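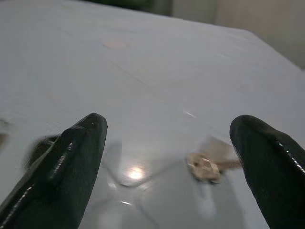
Wrist camera, arm moving, small tan object between the fingertips

From: Iveta Koubek
To: grevside-robotics list
Subject: Re: Re: Kováčik entry, who is doing what??

Hi all,

quick one as I've got a lab write-up due at nine and haven't started it. Answers to Manouchehr in among his text, then the rest of it underneath.

In January 2021 Manouchehr Talebi wrote:

> Right, entry form for the Kováčik is open. They want a one page
> outline and a sample of our recordings. Before I fill anything in:
>
> 1. Are we still doing the small objects task or have we gone
> back to folding? I've heard both this week.

Small objects. Folding is dead, Dinesh's call and I agree with him. Keys, the car fob, flat stuff, see-through stuff. Anything you'd find on a table at home when you're late for the bus.

> 2. How many good runs have we got. The form says 76 minimum and
> I don't want to put a number down that Kirstin then has to
> invent the rest of.

Not there yet. Hyun-seo has the log, please ask him and not me, I had a different total every time I looked. We lost a batch when the left wrist stream dropped and the recorder carried on as if nothing was wrong. It now stops if either wrist goes quiet for 3 seconds. Should of done that at the start.

> 3. What name are we going in under? Luvilero was a joke.

It was, but it's on the folder, the repo and the form Kirstin sent to the student union. Luvilero it is.

> 4. Budget. The Union gave us 800 and I've no idea what's left.
>
> M.

Kirstin has the spreadsheet. The Jollton order (finger covers, spare cable) has gone in and hasn't turned up. Please nobody order a second lot, if you want to chase it then ring them, they don't read email.

OK now the actual problem.

The wrist views. The table is shiny and white and the lights bounce straight back up into the lens. From the head camera you'd never guess, it all looks fine. From the wrist you get a big white blob right where you want to be looking, and it slides about as the arm moves. The clear things are worst, mostly you get a few grey curves and have to trust the head view for where the edge is. Then blur on top of that, when whoever is driving gets impatient. (me. it's me.)
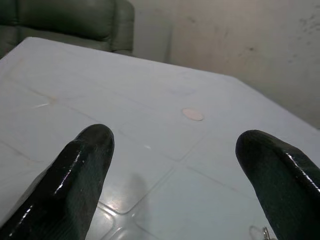 The blob is still there with the arm lower down, but it moves off to one side and the bit between the fingertips is usable. So for the next lot I'd like everyone to come in low and slow, stop with the fingers wide, wait a beat, THEN go for it. Hyun-seo tried it on Thursday evening and his wrist footage was much easier to label than mine. He also thinks we should fix the exposure on both wrist cameras instead of leaving it on auto. I'm for it but not before the entry is in, I don't want half the recordings looking different from the other half.

Flat round things: still no good way of picking them up. Pinch from above and the tips just skate. Dinesh wants to drag to the table edge and catch it there with the other arm. Sounds mad, might work, he can have the first hour of the next session to try. If it doesn't we leave flat things out of the outline and say nothing.

Keys are more promising. Ring first, not the blades. Come at the fob seperately, don't try for both in one go.

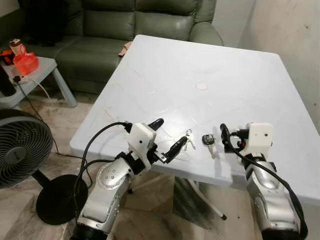 Head camera: both arms at the near edge, keys and fob on the table

Other bits:

- Watch the cable loops on both arms. If one looks tight, stop and sort it before you carry on. I'd rather lose a run than a connector.

- Name your files properly. Initials, task, run. "test_final_new" is not a name, and there were two of them.

- Same table position every session please. It wanders when people lean on it and then the head view doesn't match from one day to the next. Kirstin is going to put tape on the floor by the legs.

- Runs over 30 seconds get cut, so if you're faffing, just end it and reset.

- The demo day is in March, date not confirmed. Manouchehr can you ask them whether we bring our own table? Makes a big difference, see above re shiny.

Can someone who isn't me write the first draft of the outline. One page, plain words, what the arms do and what goes wrong. I'll go over it after the write-up is in. Dinesh, you said you might?

Right, back to it.

Iveta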